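Kukel Guesthouse Reopens With More Rooms in Binley

23 Feb 2019

The Kukel guesthouse in Binley is taking bookings again after an eight-month closure. Owner Zinash Moges said the first guests will check in this week, with the full building open by June.

The house now has 78 rooms, up from 62, most of them on the side facing the ferry landing. Rates start at $124 a night for a double, breakfast included. Rooms on the top floor cost more and must be booked for at least two nights.
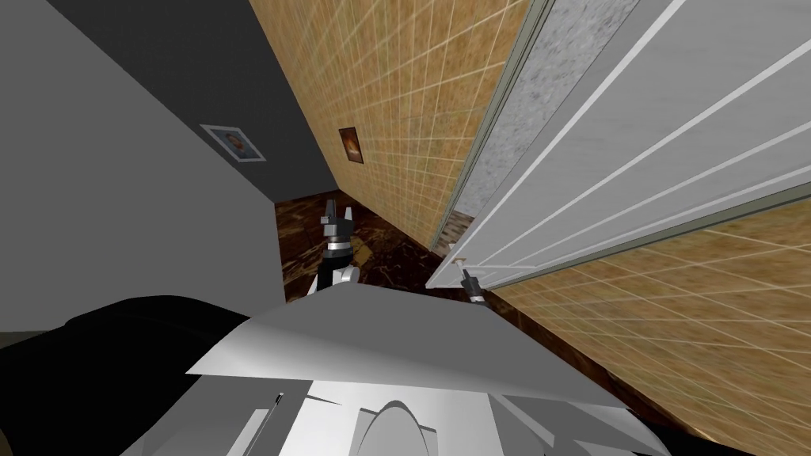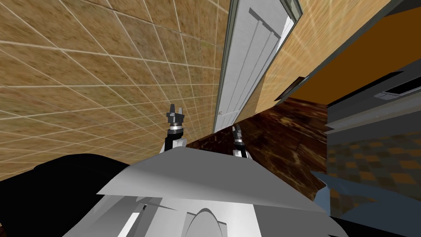 Computer-rendered interior views, each with a white door.

Moges bought the property from the Tefera hotel group, which ran it mainly for tour parties. She said she expects more families and independent travelers this year, and the dining room will serve dinner to people who are not staying at the house. The pool stays closed until the end of May.

Binley has been short of mid-priced beds in the high season. The town's only other large hotel, the Zunari, is 800 yards up the hill and usually fills by early spring.

"We were sending people to the next town every weekend," said Jucélia Guimarães, who handles reservations at the Zunari. "Another place open down by the water is good for us too."

The ferry landing is a short walk from the front entrance. Guests arriving by car can use the lot behind the building at no charge. Bookings are being taken by phone and at the front desk.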